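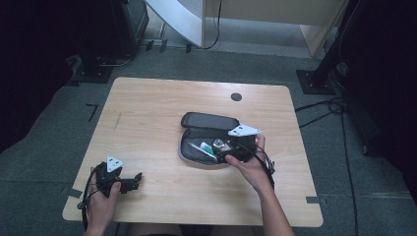
Minutes: Handheld Gripper Fault Review

Londelden site, April, 8:15 start
Present: Philomena Quartey (chair), Fitzgerald Halvorsen (minutes), bench operators from both shifts, Kapoor maintenance contact by phone
Apologies: Dollo software team, who sent written comments

1. Last meeting

Minutes accepted with one correction. The spare calibration board is kept in the Broto cabinet and was never moved to the store room.

2. What happened

Fitzgerald went through the incident log. During the pouch packing task on the Broto bench, the right handheld gripper stopped reporting its jaw position while the operator was working inside the pouch. The recording software kept the last good value and showed no warning. The operator felt the jaws moving normally and carried on. The fault came to light when a reviewer saw jaw width flat on the plot while the video showed the jaws opening and closing.

Checks on earlier sessions found 19 recordings with the same flat section, all on the right side. The left gripper has no gaps in the same period.

3. Cause

Kapoor opened up the right gripper and found a cracked solder joint where the cable enters the housing. The joint makes contact when the cable hangs straight and loses it when the cable is bent hard, as happens when the operator turns the wrist to reach down into a pouch. Marker tracking was not affected because it does not use that cable.

Philomena asked if the cable had been pulled. An operator on the late shift said it had caught on a chair arm at least once and had not been reported. Agreed that this may have started the crack but it can't be shown either way.

4. Safety

No injuries. The cable catching is being logged as a near miss. Cables hang down off the front of the table close to the operator's lap, and two operators said they have had to free a cable from under a foot before standing up. Kapoor also raised the loose cables on the floor to the right of the table. These are to be tied back and covered before the bench goes into use again.

Question from the early shift about whether the stands could tip if a floor cable is snagged. Fitzgerald will do a pull check on both and report back.

5. Data

More than 3,000 recordings have been made with this pair of grippers. Dollo's written comment was that a script can find any session where jaw width stays fixed while the hand is moving, but it will also pick up sessions where the operator was simply holding an item. Someone will have to look at those by eye. The 19 known bad recordings are marked do not use. Nothing is to be deleted for now.

Dollo will change the software so that a lost signal stops the recording and sounds a tone. Philomena wants this tested with the cable unplugged on purpose, on each side.

6. Actions

Replace right gripper cable and fit strain relief at the housing: Kapoor
Inspect the left gripper for the same crack: Kapoor
Tie back and cover floor cables, pull check on stands: Fitzgerald
Add a bend test of both cables to the start of shift sheet: Fitzgerald
Lost signal stop and tone: Dollo
Remind all operators to report any snag, even if the gripper still works: Philomena

7. Any other business

The early shift asked for a chair without arms. Philomena will order one.

The bench stays closed until the first three actions are signed off. Next meeting at the same time, once Kapoor has returned the gripper.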